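From: Solomiia Stetsiuk
To: linen-swap list
Subject: Re: [linen-swap] folding day, what goes where
Date: January 12, 2026

Roksolana Prokopenko wrote:
> Can someone post how we do the big covers? Orest and I each had
> our own way in December and the shelf was a mess. Also what
> happens to odd pieces that turn up in the pile. And is it still
> 20 to a bin?

Quick answers, on my lunch break.

Yes, 20 to a bin. Label on the short side please, the Woraven bins slide in that way now.

Steps, same for everybody:

1. Clear the table. One big cover at a time, spread flat, far edge first. Don't iron. Smooth it with your hands from the middle out, creases are fine, lumps are not. Anything small and loose goes to the right side til you know what it is. Grey-green cover with a blue piece on the right: 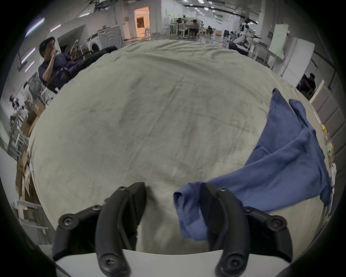 2. Odd pieces off before you fold. Blue ones to the blue basket, sort later. If it got folded inside somthing last time, that's how Uliana lost a pillowcase for a month.

3. Fold in half the long way, then again, then in thirds. Orest, thirds! Quarters are too fat for the shelf.

4. Smudges: look before folding. Any marks, goes in the rewash bag, not the bin. Yevdokiia takes the bag home Thursdays.

Tally from December was 127 pieces, 3 still unclaimed. Ask me if one is yours.

Can't do the early shift this week, need someone for the door. Roksolana, are you around?

Solomiia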